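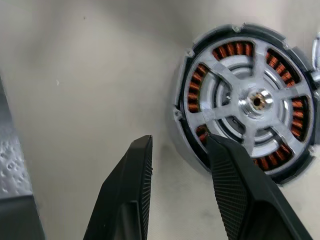 *Page last changed: August 2023*

## Looking after the gripper on the stator cell

These tips are for the Zatum cell in the Zellstead workshop, where the arm handles wound stators with two black fingers. Most of the trouble we get with it is dirt or wear at the fingers, and you can put that right with a cloth and a hex key.

**Before you touch it**

- Park the arm, switch off at the wall and let the air out of the line.
- Take off rings and watches.
- Lift any stator out by hand, holding it by the dark rim. Keep your fingers off the copper. A nick in the varnish can scrap the whole part.

**Cleaning the pads**

The grip faces have a fine texture, ridged on one finger and cross-hatched on the other, and both fill up with dust.

1. Brush along the grooves with a dry nylon brush.
2. Wipe with a lint-free cloth, barely damp with isopropyl.
3. Leave for ten minutes before closing the fingers.

Don't use wire wool – the bits end up in the windings. We clean every 4000 cycles, or sooner if parts start to slip.

**Changing a finger**

Undo both screws a little at a time and keep them in a lid. Wipe the seat, fit the new finger and nip the screws up by hand. Close the gripper slowly on the setting block, then tighten fully. The spare fingers are in the Zepeda drawer, bin 223. Bin 243 looks the same but holds the old short ones.

**Checking the pick point**

Run the Gitix test program at its slowest speed with a scrap stator on the panel. The fingertips should come in beside the black rim, clear of the clips and well clear of the coils. If a tip lands on a clip, turn the part a little and try again before altering any positions.

If the pick is still out, load backup 1759. It was saved in June, after the last finger change – older ones will put the tips too low.

**Panel**

Wipe off smudges with warm water and a drop of washing-up liquid. Dry it before the next part goes on.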